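Stedine six-drawer unit, dark grey – 3 stars

Bought this in April to go under the window in the kitchen, after the old Isaksson one finally lost a runner. Quick review as I've got to be out the door, but a few people asked.

Delivery fine. Two boxes, heavy, don't try the stairs alone. Instructions are all pictures and step 6 is plain wrong, the runners are shown the wrong way round. Cost me an evening. Arlindo Rocha on the Ralance forum has posted a corrected page, print that before you start.

Good bits first. Six drawers, two rows of three going down, and the bottom ones are deep. Smooth inside, flat bottom, wipes clean in seconds. Crumbs don't get stuck anywhere. Recessed handles so nothing to catch your hip on, which was the whole trouble with the last one. I keep crisps and snacks top right and the kids can reach them, sadly.

Now the top. It's glossy. Very glossy. Looks smart in the shop, but at home you get every ceiling light staring back at you and I seem to be forever wiping it. If you can get the matt one, get the matt one. 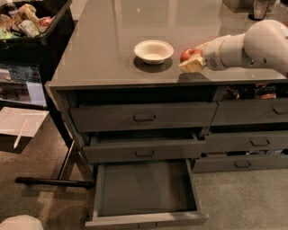
Other moan is the drawers themselves. No soft close at this price, and they dont always go home unless you give them a proper shove. Left middle is the worst. Emailed Stedine, got a reply in 3 days, new runner sent free, not fitted it yet.

Bottles won't stand up in the upper drawers so mine live in a bin on the black cart next to it, along with the cartons. Would of been nice to have one tall drawer.

Looked at the Prillach as well, nicer handles but only four drawers and dearer. Would I buy this again? Probaby, in a sale. Not at full price.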